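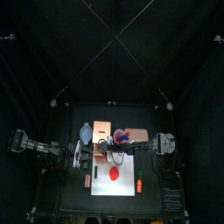 Two robot arms and a group of small objects on a dark work surface.

News > Club Newsletter > Broadcasting

Game Broadcasts for the Coming Season

July 29, 2022 | By the Club Communications Office

The Cillell Hockey Club has completed its broadcast arrangements for the coming season. All regular-season games, home and away, will be carried live on Strömberg Radio under a new two-season agreement. Home games will also be available as live video through the Skaleo app. The first broadcast under the new agreement will be the home opener at Renano Arena in October.

Members will recall that the previous radio agreement expired at the end of last season. The club received two proposals for its renewal. Both were reviewed by the front office in the spring, and the Strömberg proposal was accepted mainly on the strength of its commitment to away games. Last season several away games were joined in progress or dropped altogether when they conflicted with other programming, and the club received a good deal of correspondence on the subject. The new agreement requires every game to be carried from the opening faceoff to the final horn, including overtime.

Radio coverage

Pregame coverage will begin 50 minutes before the opening faceoff for home games. For away games the pregame segment will be shorter and will begin once the broadcast crew has a working line from the host arena. A postgame segment will follow every game and will include comments from the coaching staff and at least one player.

The weekly coach's show will continue, with some changes. It will move from the restaurant where it was held last season to the main concourse at Renano Arena, and it will be recorded in the early evening for broadcast later the same night. Admission is free and no ticket is required. Doors on the east side will be open for the recording; the box office will not be. Questions from the audience will again be taken in the second half of the show. Those who cannot attend may send a question in writing to the communications office by noon on the day of the recording.

The call-in portion of the show has been discontinued. The station reported that few calls were reaching the air in the time available, and it was agreed that the time would be better used for a longer interview with a visiting guest. The club is aware that some longtime listeners will regret this decision. A separate call-in hour, produced by the station and not by the club, is under consideration for the second half of the season.

Video coverage

Home games will be shown live on Skaleo, with the radio commentary used as the audio track. A full-season video pass will be included at no added charge with every full-season ticket. The club had 1612 full-season accounts at the close of last season, and holders who renew will receive an access code by email before the first home game. One code will be issued for each account, regardless of the number of seats held. Each code may be used on two devices, but video can be watched on only one of them at a time.

Holders of partial-season plans may buy the video pass at a reduced price. Single-game access will be sold through the app on the day of each game. Prices will be published when the final schedule is released, and the club asks that members not call the box office about them before then.

Away games will not be shown on Skaleo this season. Video rights for those games belong to the host clubs, and the arrangements differ widely from one building to the next. Some host clubs sell access directly to visiting supporters. Where the club is told of such an offer, a note will be placed on the schedule page for that game.

Games that are sold out will be shown in the same way as all other home games. Renano Arena seats 3314 for hockey, and in past seasons the club withheld video until a certain share of tickets had been sold. That rule has been withdrawn.

Changes inside the arena

The radio booth will move from the north corner of the upper level to a new position at center ice. Twelve seats in the last row of Section 8 have been removed to make room for it. Account holders in those seats have been contacted and offered places in the same section at the same price - anyone who has not yet replied to that letter should do so by the end of August, after which new seats will be assigned in order of account age.

A second fixed camera position is being built above the penalty boxes. Work on the platform will take place while the ice is out and is not expected to affect public skating, which resumes on its usual date. The concourse monitors will carry the Skaleo picture during games, with a short delay. The sound on these monitors will be turned down during play so that the public address announcements can be heard.

Supporters who like to listen to the radio call in their seats are reminded that the digital stream runs behind the action on the ice. A conventional receiver tuned to the station's signal will be much closer to live. Headphones are required in all seating areas.

The archive

As part of the agreement, the station will transfer to the club its recordings of past games. The collection begins with the 2000 season and is not complete. Some games were never recorded, and a number of the older tapes are marked only with the name of the opponent. The club intends to make selected broadcasts available on its website over the course of the season, starting with playoff games. Members who hold home recordings of radio broadcasts from earlier years are invited to write to the communications office. Please describe the recording in the letter and do not send the tape itself until asked.

Commentary team

The play-by-play and analyst positions are appointed by the station, subject to approval by the club. Appointments have not been completed and will be announced jointly before the preseason games. Preseason games themselves will be carried on the station's digital stream only, without a pregame segment, and will not be shown on Skaleo.

Accessibility

The radio broadcast will be relayed inside the arena for guests with low vision, using receivers that may be borrowed from the guest services desk near the main entrance. A form of identification will be held until the receiver is returned. The relay is separate from the public signal and has almost no delay. Captions will be offered on the coach's show when it is posted to the club's website, usually by the following afternoon. Live captions for game video are not available this season. The subject will be raised again with Skaleo when the first year of service is reviewed.

Questions

Questions about access codes should be directed to the ticket office, which holds the account records. Problems with the app, including payment and playback, should be reported through the help page in the app. Reports on radio reception are best sent to the station directly, with the location and time of day noted. All other correspondence on broadcasting may be addressed to the communications office at Renano Arena.

Last updated: the section on Section 8 seating was revised after first publication to correct the reply deadline.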